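4.2 Why people switch the audio track halfway through

Going in, I was pretty sure I knew what we'd find. My guess was that people pick a language in the first minute of a film and stick with it, the same way they pick a seat. I'd even written half of this section in my head before the October logs came in, and then I had to throw most of it out.

Some background first, for anybody who skipped Section 3. Clirance is a small streaming service that carries regional films with up to five audio tracks, and it let us look at playback records for 400 subscriber households. Each household had watched at least one film offered in both its original language and a dub. We kept the records to 17 titles, all of them released in theaters before they came to streaming, and we asked one adult per home to fill out a short survey afterward. A second group of 400 homes, from the Dandlow panel, got the survey only, so we have 800 sets of answers but only half as many sets of logs. I'll say "log homes" and "survey homes" from here on (clunky, I know, but it saves a lot of words).

So, the switching. In 70 of the log homes, somebody changed the audio track at least once after the opening credits were over. I had expected a handful! The changes also bunch up in places I wouldn't have thought to look. Songs are the big one. Viewers who had been happily watching a dub would flip to the original a few seconds into a musical number, stay there until it ended, and flip back. A few did it for every song in the film, which takes real dedication on the Clirance menu, where the audio setting is three screens down.

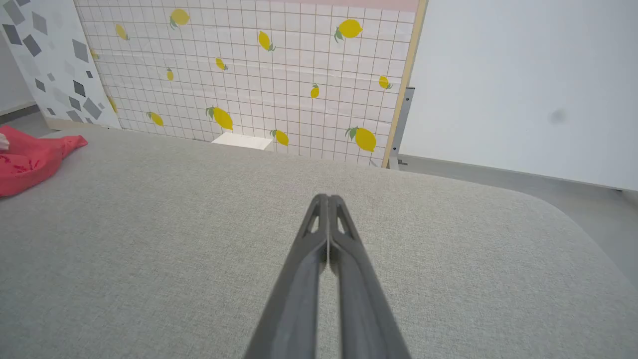
The other cluster sits near the climax, and I have a harder time explaining it. The switches there mostly run one way, from dub to original, and they mostly stay put until the end. In the free-text part of the survey, several people wrote that they wanted to hear the lead actor's own voice for the big speech. One person wrote that the dubbed voice "sounded like he was reading me my phone bill." I love that answer, but I don't want to lean on it too hard, and the survey never asked about the climax directly. We should have asked.

Figure 6. An empty gripper above a gray table, facing a lemon-print backdrop. Changes made before the end of the opening credits are left out.

Keltmont, the dubbing house behind most of the tracks in our sample, records songs two different ways. For some films they leave the songs in the original language and add subtitles, and for others they rewrite the lyrics and bring in new singers. I split the titles along that line, and the song switches came almost entirely from the second kind. Makes sense to me, though the groups are small and I'd like to see somebody repeat this with a bigger catalog.

One thing I can't sort out from these records is who is holding the remote. A home that switches back and forth might be one fussy viewer or two people having a polite argument. The Shahbazi viewing diary, which we used in the pilot, has a column for who was in the room, but we dropped it from the main study to keep the survey short. I regret that now. Section 4.3 looks at subtitles, where the same problem comes up again and is, if anything, a bit worse.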